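Last reviewed in October. Tips for the small workshop and for the kitchen sink, collected by Dirk Stevens for the tenants' page of Wukcombe.

# Keeping cups, jars and brush pots clean

Many of us use old cups at the workbench, for brushes, for pencils, for glue. After some months they look so bad that they go in the bin. Most of them can be saved with things you already have in the cupboard. I write down what works in my house, and where I am not sure I say so.

One rule comes before all others. A cup that has held paint, glue or oil does not go back to the kitchen, also when it looks perfectly clean. I put a strip of red tape on the bottom of mine - then there is no discussion at breakfast.

## Tea and coffee stains

Put a spoon of bicarbonate of soda in the cup and add just enough water to make a paste. Rub it with a soft cloth and leave it for 14 minutes while you do the other dishes. Rinse with warm water. For a very old stain I do this 2 times.

Do not use the green side of the sponge on a dark cup. The scratches are thin, but in daylight they show as grey lines, and the next stain will hold on to them. The same is true for plastic measuring jugs and for the lids of lunch boxes.

Mohcine Belkadi from the second staircase prefers citric acid. He is right for the kettle and for white marks from hard water, but for tea I find the bicarbonate better. Please do not mix them and hope for double strength. They foam nicely and then they cancel each other.

## Dried glue and paint

White wood glue becomes soft in warm water. Fill the cup, go and do something else for an hour, and the skin of glue comes out almost in one piece. Use a wooden stick to lift the edge.

Water-based paint is more difficult when it is fully dry. Soak the cup overnight with a little washing soda and use gloves, because your hands will become very dry from it. I don't use washing soda on aluminium, it turns the metal dark.

For oil paint, wipe the inside with old newspaper first, then with a cloth and a small amount of brush cleaner. Lay the cloth flat outside until it is completely dry. A cloth with oil on it must never be left in a ball in the corner.

## A fixed place on the bench

A cup which stands free on the table is pushed over by the first sleeve. Give it a shallow tray with a raised rim. It catches the drops, and you can lift everything away together when you need the full table for sawing or for cutting fabric.

An old soap dish is good for a small cup. For jars I use a baking tin, 22 centimetres long, that was too rusty for cake. If the cup slides, put a piece of rubber shelf liner under it, cut a little smaller than the bottom so that it does not collect dust.

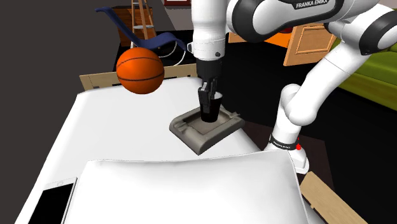
## Washing the tray

Trays are forgotten more often than cups. Mine gets hot water and a drop of washing-up liquid every Wednesday, and an old toothbrush for the corners. Dry it well before you put the cup back, or a ring will form below.

If there is already a ring, try these in this order:

- warm vinegar on a piece of kitchen paper, left on the ring for some minutes (not on marble or other natural stone)
- the bicarbonate paste from the first tip
- fine steel wool, only on metal and only if you accept that the shine will be less

## Lids and labels

Write the content on the jar and not on the lid. Lids travel from jar to jar. Paper labels come off with cooking oil: rub it in, wait a while, then wash with soap. Masking tape is easier to change, but don't leave it on for years or the glue will stay behind.

I keep 3 empty jars with their lids in reserve and give the others away in the hall. Please take them home clean and bring back what you do not use.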